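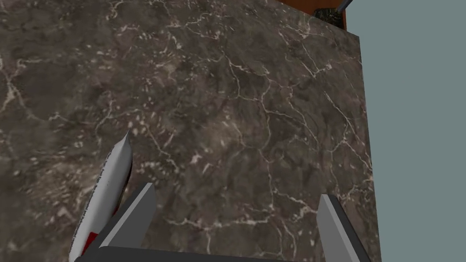
Since March I spend most of my evenings on collecting demonstrations for Motia, my small program which should learn to pick up and put down things in a kitchen. I drive the simulated arm by hand, the computer saves every step, and later the program tries to imitate me. The view from the wrist is the one I look at most, and it is also the hardest one to drive from. With the brown marble under the gripper I have both fingers wide open and the white thing lies to the left of them, outside of the opening. It means that I must go sideways before I go down. When I was a beginner I always went down first and corrected later, and the program learned this bad habit from me very faithfully.

I had to throw away two evenings of work for this reason. I was sorry about it, but I think now it was right. If the person who shows is not sure, the examples say "wait a little, shake a little, then try", and the learner can not know which part is important. My rule now is that I stop the recording when I feel lost, even if the object is already close. A demonstration with a small mistake and a clean recovery I keep. A demonstration where I am only searching I delete the same evening, before I start to like it.

The kitchen scenes come from a package called Plurkasard. It changes the surfaces, the walls and the small objects every time when I load it. In the beginning I turned this off, because I wanted to make my life easy. The result was a program that worked well on one counter and was completely helpless on the next one. Now I leave everything on, also the ugly combinations. I record up to 30 demonstrations in one evening and after that my hands become lazy and it can be seen in the curves.

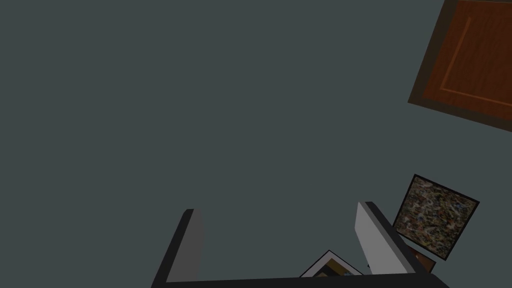

Choosing the moment to press record is something I still do not do the same way every time. Some people start when the arm is in its home position, and some start when the arm is already near the object. I prefer to start early, because the learner also needs to see the approach. The big gray surface is a good example of why I want this. All the left side of it is empty, and the things which matter are on the right and low: one small picture in a frame half hidden behind the gripper, and the square one with many little colored spots just outside the right finger. If I would start every recording with the object nicely in the middle, the program would never see how crowded it can be close to one finger.

For labels I use the Zolov format. It is old and the manual is short, but I can open the files in a text editor and I like that. Every demonstration gets one sentence, for example "move the picture away from the panel" or "pick up the white object". I write the sentence before I drive and I do not change it afterwards. If I did something else than the sentence says, the demonstration goes out.

The next step is to train again with the new set. The training on my machine takes 20 hours, so I start it before work and try not to look. I will also compare with the smoother from Sobczak, which removes the small shaking of the hand from the recordings. I am a little afraid of it - maybe it removes also the slow last movement before the fingers close, and that one I want to keep. When I have the curves I will put them here.

Last updated: April 16, 2019

Search this blog
Type and press enter
Search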